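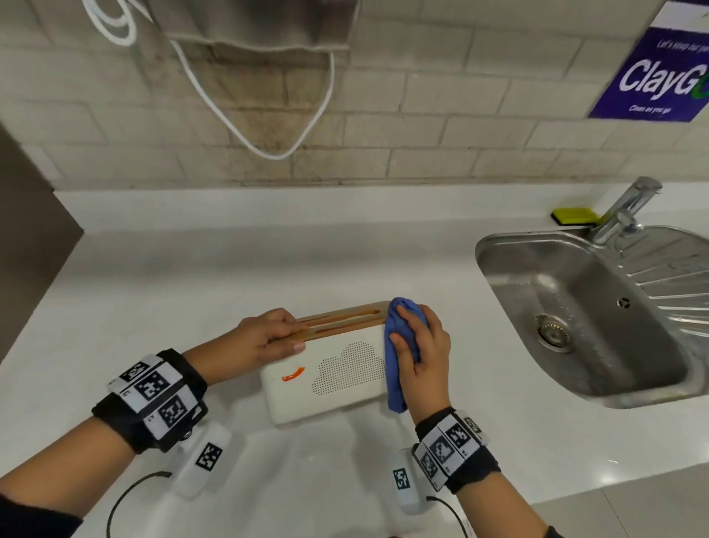

Jullholm College of Household and Commercial Cleaning is a registered training provider preparing students for employment in private homes, aged care residences, short-stay accommodation and small offices. Practical instruction begins in the first week and is given at the bench, on everyday articles and ordinary marks: a blue microfibre cloth, a white surface with an orange smear across it, and a strip of timber whose slots have taken up the same orange substance. Students learn to identify the material before choosing a product, to work with the least moisture the task allows, and to treat grooves, joins and perforated areas separately from flat faces.

Our history

The College was established by Serrano Property Care, which had for several years trained its own employees in a converted shopfront in Jeltitz. Demand from other employers led the company to open its classes to the public, and the school was later constituted as a separate not-for-profit body with its own board. It retains the original Jeltitz premises for evening classes. Day programmes are delivered at the Priltell Street campus, which has 3 teaching kitchens, a laundry, a linen store and a furnished flat used for assessment.

What we teach

The College offers 2 programmes. The Certificate in Household Cleaning is a part-time course suited to those entering the industry or returning to work. The Certificate in Cleaning Supervision is intended for experienced cleaners who will be responsible for rosters, stock, client correspondence and the induction of new staff.

Both programmes include instruction in safe dilution and labelling, manual handling, the care of timber, stone and laminated surfaces, stain removal from fabrics, and conduct in the client's home. Students are assessed on completed work as well as by written paper. A student who does not meet the standard in a practical unit may repeat that unit once without further charge.

Our students

Since its establishment the College has issued more than 3000 certificates. In the current year 649 students are enrolled across the two programmes, the majority of them in evening classes. English language support is available at both locations, and enrolled students may use the childcare room at Priltell Street during day sessions.

Governance and quality

The board meets quarterly and publishes an annual statement of enrolments, completions and fees. Course content is reviewed each September in consultation with employers and former students. Concerns about teaching or assessment may be lodged in writing with the Registrar, who will acknowledge them within five business days.

Enquiries

Prospective students and employers are welcome to visit either location by appointment. Application forms may be collected from the front office at Priltell Street or requested by post.

Page last reviewed 11/25/18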